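# Mallet shelf-picking kit: gallery

Mallet is a head-worn recording kit with matching software, sold by Virnex for teams that want to teach robots how people pick goods from store shelves. You get the headset, a belt battery, a charging dock and a year of the Kendotar review software. We had one unit on loan from May and used it in shops and in our own mock aisle at Gritley. This page collects views from the work, with short notes. A longer write-up with prices is on the reviews page.

Apolline Carré ran the sessions and wrote most of the notes. Last updated September 12, 2023.

## Small goods

Stationery was the hardest section we tried. The packages are small, many are wrapped in clear plastic, and the displays are made of clear acrylic, so edges get lost. We left the exposure on automatic for all of it. Fixed exposure gave cleaner footage in the mock aisle but did badly under store lighting.
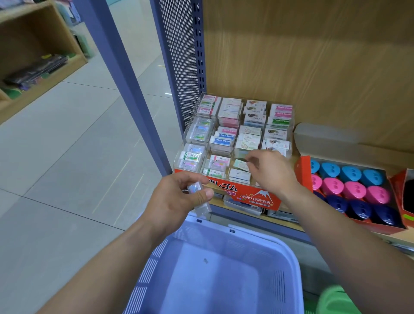

Two-handed work needs the wide setting. On the standard setting the hands kept leaving the view whenever the wearer stood close to a shelf, and Kendotar marks those stretches as unusable. With the wide setting on, we lost far less. The setting is buried in the second menu page and resets when the battery is changed -- check it every time.

Erasers, sharpeners and similar items also show up a limit in the labeling. Kendotar finds the moment a hand closes on something without much trouble. It is weaker at telling which item was taken when several packages of the same size sit in one compartment. We corrected those labels by hand. The correction screen is plain and quick to use, and the keyboard shortcuts can be changed.

## Baskets and carts

A basket held low stays in view if the headset is tilted down one notch from the factory position. Two notches is too much and you lose the top shelves. The tilt joint is stiff, which we liked. It did not slip during any session.

For cart work we went back to the factory position. Kendotar lets you save a tilt note with each recording, and we would recommend doing so, as the software doesn't read the angle by itself.

## What we recorded

Over the loan we logged 1,642 picks in 213 recordings. Of those recordings, 64 needed hand correction before we could export them. Most of the corrections were in stationery and cosmetics. Canned goods and boxed cereal went through almost untouched.

Export is to a folder of video files with a table of labels beside it. There is a second export format for Virnex's own training tools, which we did not test.

## Comfort and battery

The headset is light enough for a morning's work. The strap has a hard seam at the back that bothered two of our wearers, and a strip of foam tape fixed it. The battery lasted 4 hours in normal use, a little less with the wide setting on. A spare is worth buying. Swapping it stops the recording, so do it between shelves.

The charging dock takes one headset and one loose battery. The light on the front is green for charging and also green for full, with only a slow blink to tell the two apart. Virnex says a later version will use two colors.

## Support

We wrote to support twice, once about the menu reset and once about a failed export. Both replies came the next working day. The export problem was a file name with a slash in it. The menu reset is a known issue and had not been fixed when we returned the unit.

Questions about the sessions can go to Apolline through the contact form. Please put "Mallet" in the subject line.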